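Why Wallpaper Patterns Repeat

Wallpaper is made in long strips called lengths. A printing roller turns against the paper and leaves ink behind. Each time the roller completes one full turn, the design starts again. The distance from one start to the next is called the repeat.

If a roller measures 54 cm all the way round, the repeat is 54 cm. A small dot pattern hides its repeat easily. A design with big leaves does not, and the eye soon finds the same leaf twice.

There are two main kinds of match. In a straight match, the same shape sits at the same height on every length. In a drop match, the next length is moved down by half a repeat. Vines and stems often use a drop match – it makes them seem to wander across the wall.

Paper must be cut longer than the wall is high, so that the lengths can be slid up or down until the edges agree. The extra piece is trimmed off and is called waste.

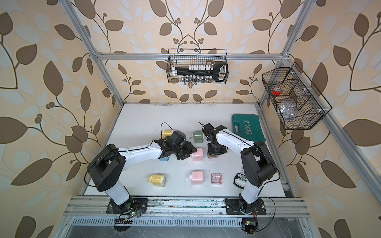
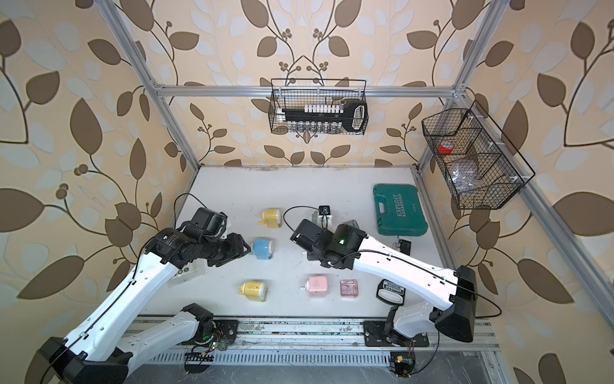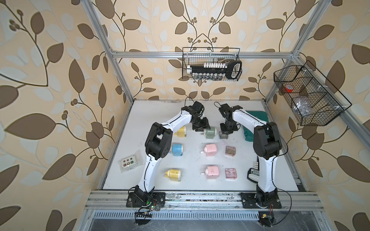
Large leaves on curling vines, printed on a beige ground.

Colour is added one roller at a time. A design in 9 colours needs 9 rollers, and each must line up with the others. Printers call this register. When register is poor, a thin gap shows beside a shape, or two colours overlap.

Words to know: length, repeat, match, waste, register.

Text by Moushumi Kanagaratnam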